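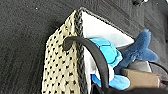 2 min read

Brenda Whitlock had promised her grandson the Finine indoor playground since March, and now here they were, shoes off, with 19 other children already shrieking in the ball pit. Paisan held on to her sleeve. He was a boy who liked to look at a slide for a good long while first – his mother had been just the same, bless her.

"We've got till lunch, sweetheart," Brenda said, and settled herself on the little bench.

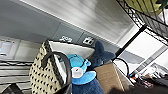
Eleven Minutes

He went up eleven minutes later, and then she couldn't get him off it!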